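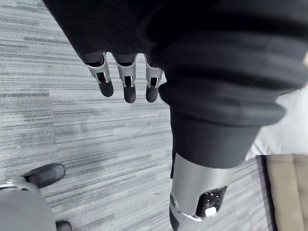
Grey striped carpet, light and dark bands.

Search this site Go

Ilton House - the sitting room

The ground floor lounge at Ilton was refitted in February. The carpet is new, and the furniture came from Holst.

Tan sofa with a tufted back and padded headrests, a teal-blue cushion at one end. The round white-topped side table has a wire fruit basket on it. 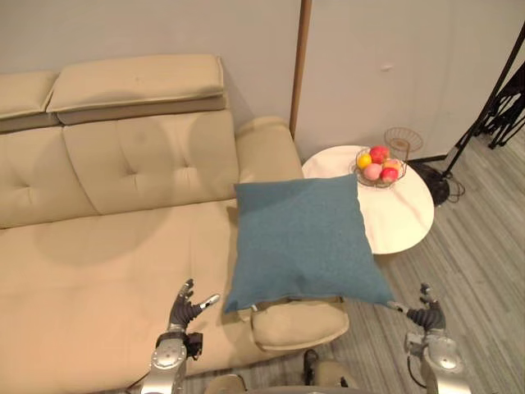 Booking the room

Open to residents until 9 - ask at the Esside desk.

Contact us | © Kosmont 2022 | Back to top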